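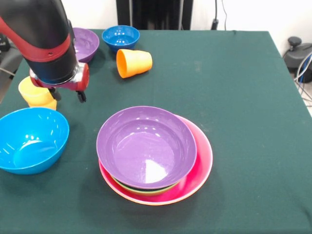

The Grukbridge Soup Supper had been won by the same recipe for 20 years, and the recipe belonged to Annunziata Fabbri, who said it didn't.

"It's my grandmother's," she told anyone who asked for it. "I can't give away what isn't mine." Then she would ladle you a second helping so that you would stop talking.

Todor Ivanov had been asking for nine of those years. He had moved to town to fix pianos, found that it had two of them, and taken up soup to fill the hours. He was good at it, too. He owned three kinds of paprika and kept them in the dark. Every December he carried his pot up the hill to the Babić Hall, and every December he carried home the second-place ribbon, which was beige.

The rules of the supper were short. Each cook brought one soup. Everybody who came through the door got a dried bean, and dropped it in the jar beside the soup they liked best. Old Babić had thought this up himself before he died, and had left the hall to the town on condition that it never be changed. He had once lost an election by show of hands and believed in beans.

That year there were 90 beans given out, and Todor had a plan for at least half of them. He had written to his aunt in Jirnavum, a village known for its sour soup and for its feuds, which were mostly over the sour soup. She sent back four pages. Three were about her knees. The fourth said to use cabbage brine, to brown the flour until it frightened him, and to tell no one at the table what was in it until they had finished.

He browned the flour until it frightened him. Then the neighbor came over to ask if something was on fire, and he took it off the heat.

The hall was loud when he got there. Someone had hung paper stars from the heating pipes, where they curled up and came down one at a time into people's hair. Annunziata had the spot by the kitchen door, as always, with her big dented pot and her Zoltari radio playing dance music to nobody in particular. She looked into Todor's pot without being asked.

"Cabbage," she said.

"I'm not saying."

"It smells like my cousin's wedding."

"Is that good?"

She thought about it for longer than he liked. "They're still married," she said.

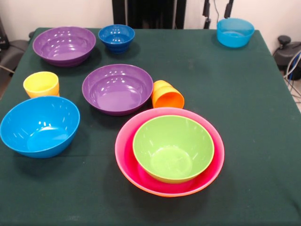
Was a cook allowed to vote for his own soup?

Old Babić had left the matter out of the rules, and for years every cook in Grukbridge had taken this as permission, walking over to the jars with a faraway look, like a man strolling past a bakery.

Todor took his bean for a walk around the room. He had always voted for himself, and had always felt a little sick afterward, which he put down to all the soup. This time he stopped at Annunziata's table. He held out his cup, and she filled it, and he drank it standing up while the radio went on about moonlight.

It was the same as ever. There was the onion, and under the onion something sweet, and under that the thing he had never been able to name in all those years of trying. He had guessed fennel, then quince, then (in a low period) shoe leather.

He dropped his bean in her jar. It made more noise than he'd hoped.

"Well, that was stupid," said Annunziata, and picked up her own bean, crossed the floor in her good shoes, and put it in his.

The counting took a long time, on account of a boy who had eaten some of the evidence. When it was over, Annunziata had won by one. Todor did the sum on the back of his hand, both ways, and saw that if they had each stayed put she would still have won by one. He was surprised by how much this cheered him up.

He helped her carry the pot out to her car. It had begun to snow in a halfhearted way. She put the radio on the passenger seat, buckled it in, and stood there hunting for her keys.

"Prunes," she said.

"What?"

"Two prunes. Take them out before you serve it, or people will know."

"Your grandmother put prunes in soup?"

"My grandmother couldn't cook," said Annunziata. "Poor woman. She burned water. Are you going to stand there or are you going to scrape my windshield?"

He scraped the windshield with the edge of the beige ribbon's cardboard backing, which worked pretty well.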